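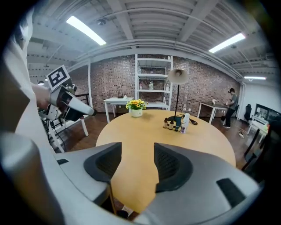
Clillthorpe Shared Offices
Room-by-Room Safety Checklist, with Comments
Second floor, walked September 7, 2023

Good morning, everyone, and thank you for moving your bags and coats out of the way before I had even asked. The checklist has the same order as it did in June, so if you kept your old copy you can lay the two side by side. I have written more in the comments than the form really has room for, as I always do, and you are welcome to skim down to your own floor area.

1. Exits and walkways

Exit doors open fully from inside: OK
Exit signs lit: OK
Main hallway clear: NEEDS ATTENTION
Comment: The hallway by the Drallero suite has turned into a parking spot for flattened boxes again. I know the recycling pickup is slow and I know it's a long walk down to the bins, but please keep the boxes inside your own door until the day they go. I moved them myself this time and was glad of the exercise.

Stair treads and handrail: OK
Comment: The loose tread near the landing has been fixed, and very nicely too. Thank you to whoever kept after the landlord -- I had all but given up.

2. Cords, lamps and outlets

Outlet covers in place and not cracked: OK
Power strips plugged straight into the wall: NEEDS ATTENTION
Comment: One strip was plugged into another strip behind the printer in the Bowen room. I unplugged the second one and left it on the shelf with a note. If you find you're short of outlets over there, tell me and we'll ask for a proper one to be put in, so please don't go buying a third strip.

Lamp and charger cords free of cuts, kinks and tape: OK
Lamps stable, shades well away from paper and fabric: OK
Comment: Everybody has been good about this. My only request is that you look along the whole length of a cord when you move a lamp from one table to another, including the bit right at the plug, where they tend to go first. Extra cord can be looped loosely. Please don't wind it tight or run it under a rug.

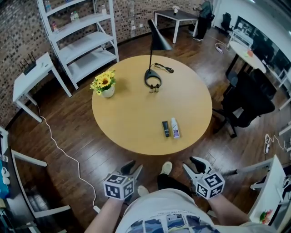
Desk lamp on the round table, with its cord coiled on the tabletop.

Space heaters: NONE FOUND
Comment: It's still warm, so ask me again when the leaves are down! Anyone planning to bring one in needs to let me see it first. It should shut itself off when tipped over, and it goes directly into a wall outlet with three feet of clear floor on every side.

3. Fire equipment

Extinguishers hung, sealed and in the green: OK
Extinguisher tags signed: NEEDS ATTENTION
Comment: The one outside the kitchen is in the green and looks perfectly fine, but its tag hasn't been signed since June. I initialed it and started a fresh line. It takes almost no time at all, and the pen is now tied to the hook.

Smoke alarms tested: OK
Comment: All 11 sounded. I'm sorry about the noise, particularly to the people on the phone in the Ziverar office, who were very gracious.

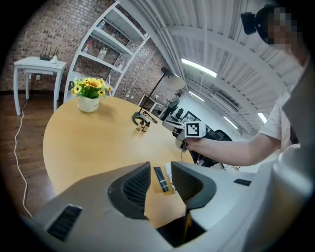

One reader of the June sheet wrote back to ask whether the alarm test could be done before nine, saying that the warning email had gone to a junk folder and the whole team had marched down to the parking lot in the rain for nothing. A fair point, and I was sorry to hear about the rain. The next test will be at half past eight, and I'll tape a paper notice to each door the day before as well.

4. Kitchen and supplies

Microwave and kettle clean, cords sound: OK
Cleaning products capped, labeled and kept below food: NEEDS ATTENTION
Comment: There was a spray bottle with no label under the sink. It smelled like vinegar, but I wasn't going to bet on it, so out it went. A strip of masking tape and a marker is all the label anyone needs.

First aid kit stocked: NEEDS ATTENTION
Comment: We're down to the tiny bandages that don't fit anything. I've ordered more in the regular size, plus burn gel.

Items marked NEEDS ATTENTION should be taken care of within 18 days, please. Leave a note in the box by the mailroom when yours is done and I'll come up and sign it off.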